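The Night Swimmers of Lake Zakura

By Sadia Gilani

The water is black when we wade in, and so cold that I forget my own name for a second. Then somebody to my left starts laughing, and I start laughing too, and by the time we reach the first buoy I never want to get out!

Lake Zakura sits 9 miles outside the town of Vumlow, ringed by pines and a gravel road that most maps leave off. People have swum here after dark for as long as anyone can remember. Areeba Magsi learned from her aunt, who towed her along on a rope of knotted bath towels. "I thought the stars were under me," she says. "I still do, some nights."

The swim is 500 yards out and the same back, every clear evening from July until the first hard frost. There are no lanes and no clocks - just a lantern on the dock and a thermos of sweet tea that goes around until it's empty.

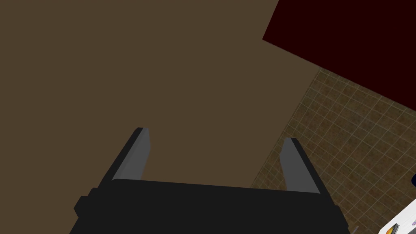
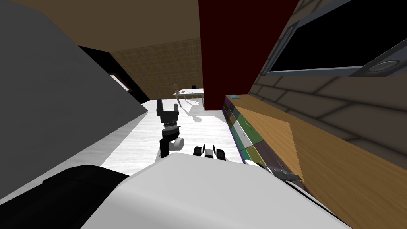 Two black grippers, one in each of these computer-rendered views.

What surprised me most was the sound. With your ears under, you hear pebbles shifting, your own heartbeat, the slap of the swimmer ahead. Faisal Lodhi, a piano tuner, swears the lake hums a little flat of G. I listened hard for it and got a noseful of water, but I believe him.

Uzma Arain came for the first time last summer, after a knee operation, and could barely make it past the dock. Now she leads the way out, singing old film songs between breaths (she knows all the verses, and you will too by the end of the week).

Afterward we sit wrapped in wool on the warm side of the boathouse, eating fried bread from a paper bag. My hair drips down my collar. Across the lake one porch light goes off, then another, and Uzma is already asking who's coming tomorrow.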